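Working Rules for a Two-Armed Kitchen Robot on a Home Counter

Category: Kitchen, Equipment and Safety
Compiled by Cúc Chu. Checked against the shop copy by Vy Lương.

These tips cover a fixed-base robot with two arms and two hands, used at a kitchen table or counter for moving food, plates and light cookware. They do not cover mobile robots, single-purpose machines such as stirrers, or any task with an exposed blade. Where the manual for your model is stricter than this page, follow the manual.

The rules were first written for the Collari workbench and later changed for kitchen use. "Operator" means the person who starts the task and holds the stop control. "Bystander" means anyone else in the room, including pets.

1. Setting the work area

Mark the full reach of each arm on the surface before the first task. Masking tape is enough. Move each arm slowly through its widest arc with the hand open and the fingers straight, then tape outside that line by one hand width. Do the left and right arms separately. The zone where the two arcs overlap is the shared zone and has its own rules (section 4).

Clear the marked area of anything that is not part of the task. Loose cloths, paper towels, cords and plastic bags are the usual problems. A cord lying across the reach line counts as inside it.

Glassware stays out of the marked area unless the task is about glassware. If it must be there, put it at the back, on the side of the arm that moves least.

Wipe the surface and let it dry. A plate on a wet table slides when a finger touches the rim, and the hand will then close on the place where the plate used to be.

If the table finish is glossy, check it under the lights you will be using. Bright reflections can be read as edges by some vision systems. A matte mat in a single color fixes most of this. Tape the mat down at the corners.

2. Hands and food contact

Robot hands are not food-safe unless the maker says so in writing. Most have open joints that hold crumbs, oil and juice. Treat any bare hand as unwashed.

For whole produce that will be peeled or washed later, a bare hand is acceptable if it has been wiped down first. For cut food, bread, cheese and anything eaten as it is, fit a glove or a finger cover. Change covers between raw meat and everything else. Do not rinse a cover while it is on the hand.

A glove changes the grip. It adds thickness, which shifts the point where the hand makes contact, and it can bunch between the finger segments. After fitting a glove, run one open and close cycle with nothing in the hand, then one with a soft sponge. If the glove folds into a joint, take it off and use a smaller size.

Use food-grade grease on any joint that sits above a plate. Write the date of greasing on a label at the forearm, where the operator can read it without leaning into the marked area.

3. Placing plates, pans and produce

Set items where the hand can approach from an open side. A plate pushed against a pan leaves no room for fingers on that side, and the arm will take a longer path to get there. Leave a clear strip at least as wide as the closed hand between any two items.

Turn pan handles so that they point away from the operator and do not cross the path to the plate. A handle across the path is the most common cause of a stopped task in our log. If the robot is meant to pick up the pan, the handle goes toward the arm doing the lifting and the other arm is parked first.

Pans on the robot's table are cold. Test with the back of your hand before setting one down. This applies even when the pan is only there as part of the layout and will not be used.
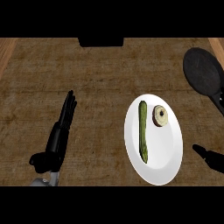 Long items such as cucumbers, carrots and leeks should lie so that the hand can close across the narrow side. Gripping along the length gives poor contact and the item tends to roll out. If the item is curved, note which way it rocks when nudged. It should be stable before the arm starts.

Round and disc-shaped items are harder. A flat disc on a flat plate gives the fingers very little edge. Either tilt it against something, raise it on a small block, or give that part of the job to a tool such as tongs or a spatula adapter. Do not raise the grip force to make up for a bad angle. It marks the food and can tip the plate.

Two foods on one plate need a gap between them. If the gap is narrower than a finger, move one item before starting.

4. The shared zone

Only one hand is allowed in the shared zone at a time unless the task needs both, for example steadying a plate while lifting from it. For such tasks, the steadying hand goes in first and leaves last.

The waiting hand should be parked in a known pose. On the Toremeck arms we park with the fingers straight, together and pointing up, with the palm well to the side of the work. Other makers use a closed fist or a low rest. Pick one pose per machine and write it on the card. The point of a fixed pose is that the operator can see at a glance whether the hand is parked or has stopped partway.

Do not use a half-closed hand as a parking pose. It looks the same as a failed grip.

Handing items from one robot hand to the other is done over the table, low, with the plate moved out from underneath. Handing items from the robot to a person is not done at all under these rules. The robot sets the item down, the hand withdraws and parks, and the person picks it up.

5. Speed and force

Set speed for the heaviest or most fragile item on the table, even if that item is not part of the current step. Keep one setting for the whole task. Changing speed between steps makes it harder for the operator to judge when to stop the arm.

Start each new kind of item at the lowest grip setting and go up one step at a time until it holds through a slow lift. Record the setting. Settings do not carry over from one item to a similar one: a cucumber from the refrigerator and one from the counter may need different values, and a waxed skin needs more than a plain one.

If the hand has force limits in software, lock them before use. Skestus controllers keep the last value entered, including values entered for shop work, so read the number on the screen at every start.

6. Trying it in simulation first

Run a new layout in the simulator before running it on the table, if your system has one. It will catch reach problems, arms that cross, and handles that block a path. It will not reliably catch slipping, sticky surfaces, soft fruit or a plate with a wobble.

Build the simulated table to match the real one. Measure the table, the distance from the arm base to the near edge, and the height of any raised border. Use the real plate size. A simulated plate that is slightly too large will teach the arm to stay too far out.

Vary the positions between runs. A task that passes with the plate in one place has been tested for one place. Our own test set for the plate task stands at 1,243 simulated runs, with the plate, pan and produce moved each time. That is more than a home user needs. Do enough that you have seen at least one failure of each kind you can think of, and confirm that the arm stops in each case.

A pass in simulation allows a slow run on the real table with the operator's hand on the stop control. It does not allow an unattended run.

7. Operator rules

One operator per task. If a second person takes over, stop the task, hand over the stop control, and restart from the parked pose.

The operator stands outside the reach line, facing the work, with a clear view of both hands. Sitting is not allowed while an arm is moving.

Tie back long hair. Remove lanyards, scarves and loose bracelets. Roll sleeves above the elbow.

Test the stop control at the start of every session, once for each arm. If the arm takes longer than usual to stop, end the session.

Never reach in to save a falling item. Press stop, wait until both arms are still, then clear up.

Keep bystanders out of the room or behind a fixed barrier. A taped line on the floor is not a barrier for a child or a dog.

8. Cleaning and checks

After each session, park both arms, cut the power at the wall and wipe the hands from the wrist toward the fingertips. Use a damp cloth with mild soap, then a second cloth with clean water, then dry. No sprays. Liquid sprayed at a finger joint ends up in the palm housing.

Check the fingertips for cuts and flat spots. A worn tip lets smooth items turn in the grip. Replace tips as a set, even if only one is worn, or the hand will close unevenly.

Check wrist fasteners by hand at every cleaning and with a torque driver every 3,000 cycles. Etim wrists use a different value for the inner ring, marked on the collar.

Keep a log. For each session write down the operator, the task, the grip settings, any stops and the reason for each. A stop with no known reason is entered as "unknown," and the task is not run again until someone has watched it at low speed from start to finish.

Changes to this page

January: section 4 reworded after two readers took "parked" to mean "powered off." A parked arm is still live.

January: rule on pan handles moved from section 1 to section 3. Note on Skestus controllers added by V.L.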